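Search this site
Search

Two-arm build in the simulator - which side to reach from?

I'm working out a two-arm build in simulation before I cut metal in the shared shop at Dendberg. The stone counter is set up with small things at the far end and a big red item on the near side. I want the right arm to pick without dragging the red thing.
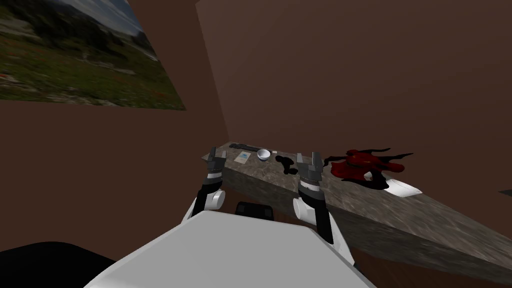

Right gripper open over the counter, left one at the corner.

Arm speed is capped at 300. Is that too fast?
Noemí Medrano

Depends on the arm. Lower it and see.
Berenice Orozco

I'd come in low and diagonal with the wrist over the counter, and park the left arm. Check the fingers against the spoon handle before you close.
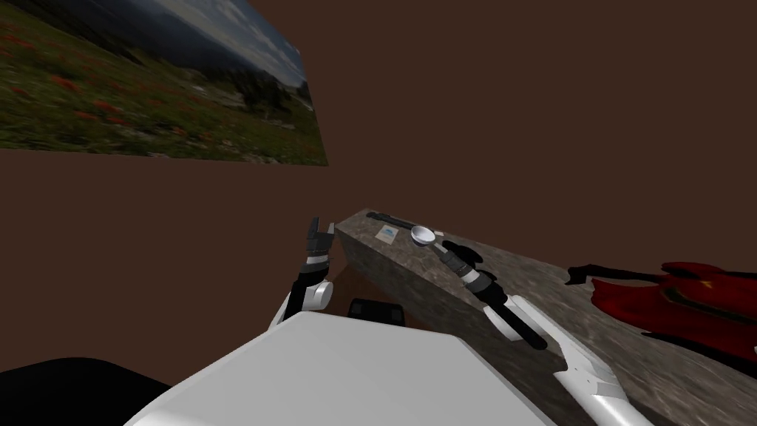

Right gripper close to the spoon, left arm off to the side.

Drop the cap to 26 for the last bit - mine was set like that all September.
Jasmina Janevski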